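How to Pick a White for a Small Room

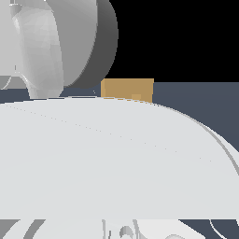 White paint is sold by the quart, the gallon and the argument. Start by taping 3 sample cards to the wall and leaving them up for 4 days, long enough to dislike at least one. Look at each in morning light and again under your lamps. A soft off-white with a slight cool tint, like the big curved shell with the tan block behind it, can look crisp at noon and a bit like skim milk by supper. If your floor is tan, hold a card against it before you commit. Then buy one sample pot and paint a square by the window. Wait until it dries, whatever your spouse says.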